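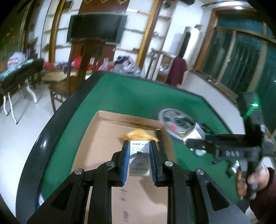 White Wall Adapter, 步步高 (BBK), Used
Item 1459
Drusstead Secondhand Electricals, Skurnton

We get asked for plain little wall adapters more than almost anything else in the shop, and it's easy to see why. They get left behind in hotel rooms, they slide down the back of the couch, and then one day you find the old gadget in the closet and have nothing to plug it into. So when a white one like this comes through the door, it gets its own page and a proper look before it goes on the shelf.

It's a simple rectangular adapter in a white case, with the maker's name, 步步高, in bold grey characters across the top of the label. Many of you will know that name in its English form, BBK. Under it come a few short lines of specifications in small print, and then the certification symbols, also in grey. The print is small enough that I'd keep a magnifying glass handy (I keep two, one at the counter and one in my coat).

Please do check the label on your own device before you order - the voltage has to match, and the adapter needs to be able to supply at least the current your device asks for. If you aren't sure how to read yours, write down everything printed near the socket, or copy it off the bottom of the old adapter if you still have it, and send it to us. Mehwish Soomro answers those messages herself, usually the same evening, and she would much rather spend ten minutes on it with you than have you guess.

What you get
One adapter, used, as listed. No cable, no manual and no original box. If you need a cable, have a look at our Detgate bin, where we keep the sorted ones, and we'll put both in one package and charge you postage once.

Plugs and outlets
Tell us which country you'll be using it in when you order, and we'll let you know whether you need a travel converter. A converter changes the shape of the plug only, so the voltage still has to be right for the adapter. We stock the Cha converters in white and in black, and they're sturdy little things.

Looking after it
Wipe the case with a dry cloth, and unplug it first. Keep it out of the bathroom, give it some air while it's working, and don't bury it under blankets or a pile of mail. If any adapter of yours hums loudly, smells odd or gets too hot to hold, unplug it and stop using it - that goes for new ones too.

Returns
You have 18 days to send it back if it doesn't suit you, for any reason at all. Just put the item number on a slip of paper inside the package so we know whose it is.

Collection from the Skurnton counter is free, and you're welcome to bring your device along and compare labels before you pay.

Page last updated Dec 26, 2020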